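From: Renato Agbayani
To: teleop-users list
Date: January 9, 2018
Subject: Re: [teleop-users] folding demos, how much to keep per episode?

Saodah Wijaya wrote:

> We have 300 folding episodes from the Planham apartment, all done with
> the leader arm. Before we do more I'd like to know two things. Do you
> cut out the part where the operator is hunting for the corner, or
> leave it in? And do you start every episode from the same pose? Faizal
> thinks we should, I think it makes the policy brittle.
>
> Also, has anyone used hand guiding for cloth? Our arm is light enough
> to push around.

Saodah,

On the first one, we leave the hunting in, up to a limit. If the operator gets the corner within 60 seconds, the episode stays whole. If not, we throw the whole thing away and start over. We tried trimming the slow parts in April and the arm learned to close its fingers too early, well above the cloth. I would not cut from the middle of an episode again.

On the start pose, I side with you. We ask operators to park the arm somewhere over the seat cushion before they press record, and we don't tell them where. Chiến wrote a script for Tolleo that flags an operator who keeps parking in the same spot. It is crude but it works, and I can send it to you.
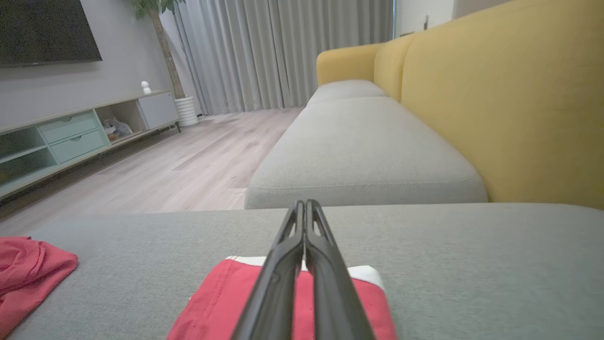
The other thing that helped was the order of work. Our operators used to fold one shirt, clear everything off the sofa, and put down the next one. Now a folded piece can stay where it is while the next one is still bunched up beside it. The first policy we trained on the old data would go back and grab at finished work as soon as there were two pieces of the same color on the seat. With the mixed data it does this much less. We have 951 episodes of that kind so far and the plan is to stop at 3000.

As for hand guiding, we did it for a few days with the Grondico arm. It is fine for reaching and placing. For cloth I don't recommend it. Your hands and sleeves get into the wrist camera view, and you can't work the fingers and steer the wrist at the same time without a second person. Amirul got decent results by guiding the arm once with the camera off and then replaying the motion to record, but the cloth never lies the same way twice, so most of the replays missed.

What rate are you logging the gripper opening at? Ours was too low at first and the pinch at the hem came out as a single step.

Renato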